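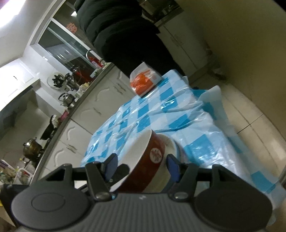

Table clearing, automation of

The automation of table clearing is the gradual handing over, from people to machines, of the everyday work of picking up plates, bowls and cups after a meal and carrying them to where they will be washed. It belongs to the wider field of kitchen automation, though it has kept a character of its own, as it deals with things that are slippery, breakable, stacked any which way and very often still holding a spoonful of somebody's soup. The term usually takes in the preparatory work too, in which people carry out the same motions with a hand-held gripper so that a machine may later learn from them.

Background

Dishwashing was mechanized long before anyone made a serious attempt at the table itself. Conveyor washers were already a familiar sight in large canteens when clearing was still done entirely by hand, and for a good many years the two jobs simply stood side by side, with the machine humming away at one end of the room and the staff walking back and forth from the other. The early clearing machines relied on trays of a fixed size and crockery of a fixed shape, and they did tolerably well as long as diners could be persuaded to put everything back where it had come from.

Small kitchens were another matter. A home kitchen, or the kitchen of a meal service that cooks in people's homes, has a different table, a different counter and a different set of dishes at every address. The home meal service Pfeiffer, of Clumonora, began looking into the question in June 2020, when it employed 25 kitchen helpers, and its arrangement with the equipment firm Skunano is the one most often described in accounts of the subject.

Method

The helper holds a two-fingered gripper by hand and uses it to do what would otherwise be done with the fingers. The pads are closed against opposite sides of a bowl, or on the rim of a plate, and the piece is lifted, moved and set down. A camera on the tool records the motion from close by, and the recordings are afterward used to train the software, in this case a program called Stakier, which proposes grips for a robot arm.

Bowls are generally taught first. A deep bowl offers the pads a wall to press against on either side, while a flat plate lies close to the cloth and has to be taken at the edge, often with a slight tilt. Plastic table coverings bring a difficulty of their own, for they wrinkle, and a wrinkle catches the tip of a finger and throws back the light from the ceiling. Experienced helpers learn to come in from a little higher up than feels natural, and to wait a moment before closing -- a habit that newcomers tend to find rather tedious until the first plate slides away from them.

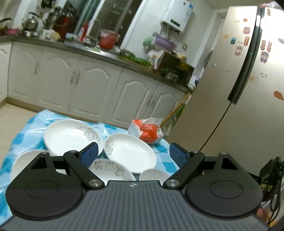 Vol. 3, page 21

White dishware on a light or shiny covering is considered a harder case than colored dishware on a plain one, and collections of recordings are usually made up of both. Pieces are laid out at varying distances from one another, some near enough to touch, and the surroundings are left much as a household would have them, with the kettles and bags and bottles still out on the counter. Tidying everything away would make the work easier for the software, but a kitchen in use seldom looks like that, and a machine brought up only on bare counters may do poorly among full ones.

Effects on the people employed

The change felt most plainly by the helpers at Pfeiffer was one of pace. Clearing by hand is quick and half automatic, and an experienced person will take three plates and a bowl in one go while thinking of something else altogether. With the gripper, each piece is taken singly, and the attention has to stay on it the whole way. Many helpers described being more tired in the wrist and less tired in the feet. Sessions with the tool were at first left open-ended, and were later held to 12 pieces at a stretch, after which the work passed to a colleague.

There was also a shift in what counted as skill. Knowing how to carry a heavy stack had always been admired in the trade, and it was of little use here. What was wanted instead was steadiness, and a willingness to do the same small thing again from the other side of the table. Some of the older helpers, who had expected to be left behind, proved to be very well suited to it, and several went on to teach the rest. Pay was a longer argument. Recording was at first counted as ordinary kitchen time, and it was only in November of the same year that a separate rate was agreed.

Views on what comes afterward differ. Supporters point to the lifting and late hours that such machines might take over, and critics to the fact that the helpers are, in effect, passing on a craft for which they may be needed less. Scraping, sorting of leftovers and wiping down the table remain hand work in every arrangement of this kind so far described.

See also: Dishwashing; Kitchen work; Grippers; Learning from demonstration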